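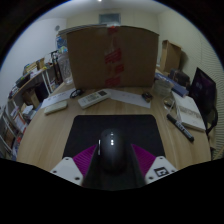

Gatadik hand-held gripper kit, worth the money?

ulley_bench
Posted Wednesday, 9:11 am
Hi all, long-time reader and I finally have something to ask! I've been going back and forth on the Gatadik kit for our little lab, the one where you carry the gripper around by hand and record demos for the arm to learn from later. The sales page makes it sound like you'll be training policies by lunch, and I've been around long enough to be suspicious of that. Does anyone own one? Mostly I want to do desk stuff, picking up mice and remotes and pens, nothing heavy.

Sun-ja Min
We've had ours since March and I'm very fond of it, so take this with a grain of salt. The ribbed pads are the best part. They're soft enough that a computer mouse doesn't squirt out sideways the second you close on it (our old hard fingers did that constantly, and oh, the language in our office). My last batch was 80 demos of a black mouse on a black pad, and 54 of them made it through tracking on the first pass.

cuvel_fan
54 out of 80 is not a number I'd brag about, with all the love in the world. I get better than that with the Cuvel, and it costs less. Black on black is a hard case, sure, but a kit at that price should cope with it.

Sun-ja Min
Fair enough! I did move too fast in a lot of those, and when I slowed down on the next 11 I only lost two. I'd still like to see your Cuvel try it on the same pad.

ghita_r
Ghiță here. Please budget for spare fingers, whichever one you buy. The screw holes on my Gatadik set wore loose after nine weeks, and support was kind about it but slow.

ulley_bench
This is so helpful, thank you both, all three of you I mean. Ghiță, did they charge you for the replacements?

ghita_r
Only the shipping. I've bought a second pair anyway.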